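Kitchen stores mtg, Senton hall, January 2021

Present: Naima Zaki (chair), Ishbel Sutherland (notes), Sakum and Fesetti kitchens both dialled in. Apologies from Stasiv.

**1. Last minutes**
Agreed. Shelf brackets still outstanding, carried over from October.

**2. Budget**
£780 left for the year. £213 of that already promised for the new fridge seals. Naima wants nothing else spent till the invoice is in. Fesetti asked about a second trolley, no.

**3. Dry store**
68 tins out of date, binned Tuesday. Rice tubs relabelled. Somebody is still putting open flour back without a clip, pls stop.

**4. Bottles and liquids**
Longest item. Sakum say leaks are ruining the shelf liners, want everything kept upright in crates. Fesetti say the crates dont fit the lower shelf. Went round twice. 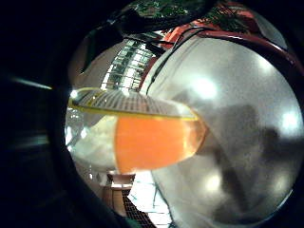

Labelling comes first whatever we decide on crates. Date and contents on every clear container, on the lid AND the side, Ishbel to print a sheet. Anything lying on its side like the one with the orange liquid gets stood up by whoever sees it, and checked round the rim before going back. Gray things next to it on the shelf or worktop to be moved along so theres room. No decision on crates, Sakum to measure the lower shelf.

**5. Deliveries**
Stasiv order short again, credit of £229 being chased. Naima to ring them.

**6. AOB**
Keys: spare set wanted at Fesetti. Mop heads need replaceing, take from existing stock.

**Actions**
- IS: label sheet, circulate notes
- NZ: ring Stasiv re credit
- Sakum: shelf measurements
- Fesetti: brackets, finally

Next mtg tbc, Ishbel to send dates.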